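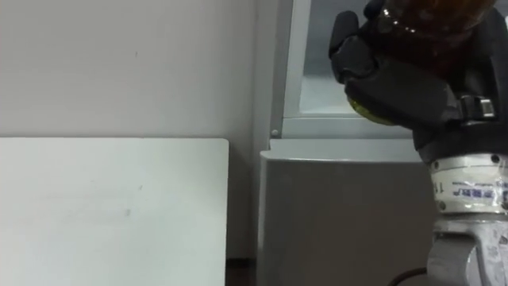 White board and wall, Clarix office

Large print proofreader wanted – part time, Salora

Hi! I run the large print desk at Clarix, and I'm looking for one more person to read with us. We turn bank letters, menus, school handouts and the odd cookbook into large print and audio. Last year my desk finished 688 jobs, and 197 of those came in during March (tax forms, mostly, and one very long hymnal).

You'd be checking page proofs against the originals, fixing line breaks and flagging tables that fall apart at 18 point. I'd love someone who gets cranky about a bad hyphen! No degree needed. If you read large print yourself, or use a screen reader, please say so – I want your opinion on how our pages work.

It's 20 hours a week to start, and you can do almost 100 percent of it from home after training. We have 2 offices, Salora and Drorkia, and training is in Salora. The bus stops at Chuang Street, a short walk from our door.

Send me a resume and a few lines about the last thing you enjoyed reading. Large print, braille, email or a voice message are all fine. Apply by 15 September 2019.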